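Kodetti - a small pen plotter arm built at home

README, last revised 18 Aug 2019
Maintained by Unnur Bisgaard

Welcome, and thank you for stopping by! Kodetti started as a winter project to sign holiday cards and has grown, a little at a time, into a two-joint drawing arm that can manage lettering, simple maps and (on a good evening) a fairly convincing fern. These files hold everything I have for it: the firmware, the printed part files, the wiring notes and a folder of sample drawings. I have tried to write it all down the way I would tell it to a neighbor over coffee, so please forgive the wandering.

What's in the folder

firmware - the motion code, with Hekach as the serial layer underneath. Build that first or nothing else will compile.
parts - shoulder, elbow, pen holder and the two cable clips. Print the elbow slowly.
wiring - my hand-drawn diagram and a cleaner one redrawn by a friend. Where they disagree, trust the cleaner one.
drawings - 1673 short line files for testing, most of them leaves, letters and boats.

Before you start

You will want a steady bench and decent light. I do all the assembly in our shared workshop, where the hand tools hang on the wall behind the bench and the small parts live in clear organizers on the shelf over them. It is not a tidy place and I have stopped apologizing for it, but I can usually find the right screwdriver without getting up.

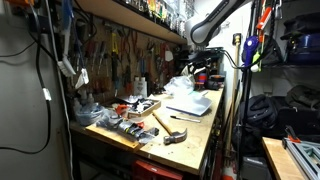

The workshop bench, with the tool board and the parts shelf above it.

Do lay out your hardware before you open the glue. I once spent most of an evening hunting for a set screw that had gone into the wrong box, and since then I keep the elbow hardware in its own little bag until the moment it goes in.

Assembly, the short version

Press the bearings into the shoulder first. If they feel tight, warm the printed part gently and try again - please don't reach for the hammer, as I did on my first one. Fit the elbow next, then run the belt and set the tension so that it gives a low note when you pluck it. The pen holder goes on last and takes most ordinary pens, though the fat markers need the wider insert.

Run the homing routine at 20 percent speed the first few times, with one hand near the switch. The arm reaches 300 mm from the shoulder, so clear your mug well out of that circle.

Known troubles

The elbow drifts on long drawings. Homing again every 5 pages keeps it under control, and I hope to have a proper fix in October.
The Clitano driver board gets grumpy with cheap USB cables.
Circles come out very slightly egg-shaped near the edge of the reach. The Kirkegaard branch has a correction table for this, but I haven't merged it yet and it needs more testing than I have had time for.

Using and sharing

Everything may be copied, changed and passed along, and I would dearly love to see what yours draws. If you send in a fix, please include a scan of a test page from before and after, and tell me which pen you used.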